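Before we sign for the second pair of arms

23 April 2019

I have been asked to put a number on next year's equipment, and the draft I was handed has a second folding cell in it. Same arms, same grippers, same enclosure, delivered in October. I am not against it. I just don't believe the number.

The quote from Drallwood is £3898 for what they call the table package, which means the table, the walls, the rail and the fitting. The arms come on a separate sheet. So do the grippers, the spares and the training day, and by the time you have found all the sheets you have forgotten what you were cross about on the first one. Last time we budgeted from the first sheet only. I would like us not to do that again. 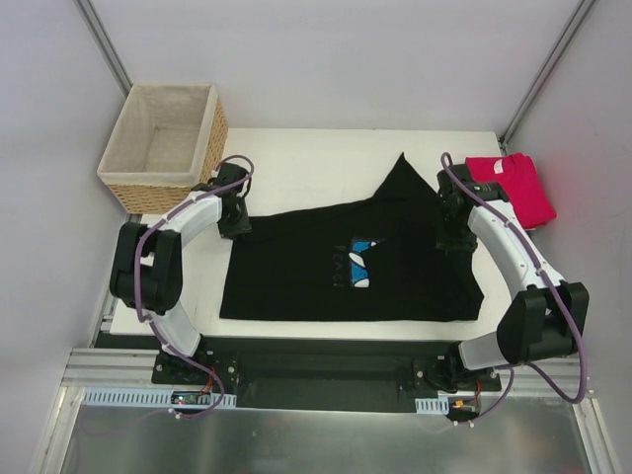

3 min read

A black T-shirt on a white table with a gripper over each side of it is what all this money is for, and I do like watching it. But look at how much of the kit is cable. The purple ones run the length of each arm and over the gripper, and there is more in the blue ducting under the rail. The Drallwood sheet has one line for cabling and it says "included". Included once, I suspect. I want a price for the replacement set in writing.

Then there are the clothes. Saltullow, who want to sell us the software side, talk about 58 garments in the trial as if that settled it. How many were plain T-shirts? A shirt with one corner pulled up to a point is a fair test, and I'd sooner see a whole week of those than another tidy demo with a towel.

My own plan is duller. Keep the one cell, buy 2 spare grippers, and put the rest aside until we know what a year of repairs costs. Rodalden will hire us a cell by the month if we get desperate – dear, but you can send it back.

I've asked for the missing sheets. If they come before the budget meeting I'll post the full total, delivery and all.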